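Home | About Us | Newsroom | Find a Branch | Contact

Company News / Community

KONDIER OPENS ITS LILGATE REPAIR COUNTER AND INVITES THE WHOLE TOWN TO BRING IN WHAT'S BROKEN

LILGATE, June 2019 – Kondier, the family-run hardware and home goods store that has been part of life in Lilgate for longer than most of its customers can remember, is delighted to announce the opening of a permanent repair counter at the back of its main shop on Drusia Street. After a trial in May that was busier than anyone at the store had dared to hope, the counter will now be open during all regular shop hours, and neighbors are warmly invited to bring in the lamps, toasters, radios, door chimes, fans and garden timers that have been sitting in a closet waiting for somebody to take a look at them.

The idea is a simple one, and the store is the first to admit that it isn't new. When Kondier first opened its doors, a good part of the trade was mending. People came in with a kettle that had lost its handle or a clock that had stopped, and they left it on the counter with a paper tag tied around it. Over the years new goods became cheaper, the mending bench was moved to make room for paint, and the paper tags went into a drawer. The drawer, happily, was never cleared out, and the very same tags are being used again today.

During the trial the counter took in 96 items. Most were small household electricals, with a fair number of hand tools, a music box, and one much-loved sewing machine that needed little more than a good cleaning and a new belt. Of everything that came across the counter, 75 items went home in working order. The rest were returned to their owners with a plain explanation of what was wrong and, where possible, a suggestion for recycling the parts. Kondier is proud of that result, and just as grateful for the patience of customers who waited a little longer than promised when word got around and the shelves behind the counter filled up.

Prices have been kept as low as the store can manage. Looking an item over is free, and always will be. Small jobs such as a new plug, a fuse or a replacement switch are charged at $3 plus the cost of the part, and anything larger is quoted first, in writing, so that nobody gets a surprise when they come to collect. If you decide the repair isn't worth it to you, there is nothing to pay, and no hard feelings at all.
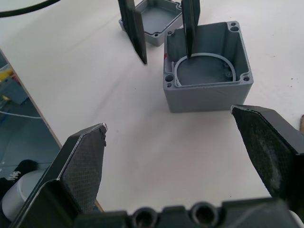
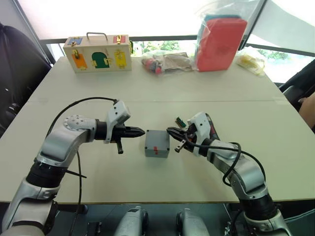
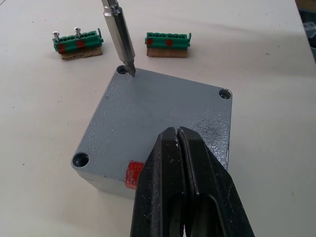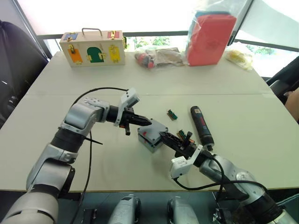
Parts are often the hardest piece of the puzzle, and a good deal of thought has gone into this side of things. The store has put together a stock of some 2000 spare parts, from cord grips and lamp sockets to rubber feet, knobs, springs, hinges and the tiny screws that always seem to roll under the refrigerator. Many of them came from the closing sale at Lau, the electrical supply house across the river that so many local tradespeople relied on, and it has been a real pleasure to see those old labeled boxes find a home where they'll be used. Customers who like to do their own repairs are very welcome to buy parts over the counter, one at a time if one is all they need, and to ask as many questions as they like while they're at it.

The store is also bringing back its evening classes, which older customers may remember from the days when they were held upstairs among the wallpaper books. The first class of the summer will cover rewiring a table lamp from start to finish, and it's meant for complete beginners. Later evenings will take on sharpening kitchen knives and garden shears, looking after a small fan through a hot summer, and working out whether a dead radio has a loose wire or a bigger problem. Places are limited by the size of the room, so please stop by the counter or call the store to add your name to the list. Tea and coffee will be provided, and you're encouraged to bring a lamp of your own to work on, although there will be a few spare ones for those who come without.

A few practical notes before you make the trip. Please give items a quick wipe and empty them of crumbs, water or fuel before bringing them in, and include the power cord if it comes off. The counter can't accept microwave ovens, gas appliances or anything that runs on mains water, and large items such as washing machines are best left to the specialists (the staff will gladly point you toward one). Most small repairs should be ready within a week. Items that need a part ordered will take longer, and you'll get a phone call as soon as yours is ready. Finished repairs will be kept for you for a month, and longer if you let the store know you're away.

Kondier would like to thank everyone in Lilgate who came along in May, told their neighbors, or dropped off a coffee can of odd screws and washers for the parts shelves. Those coffee cans have been more useful than you might think, and more are always welcome.

The repair counter is at the rear of the Kondier store on Drusia Street, past the garden tools and to the left of the key-cutting machine. There's level access from the parking lot behind the building for anyone carrying something heavy. For class dates, or to ask whether a particular item can be repaired, please speak with the staff at the counter or telephone the store during opening hours.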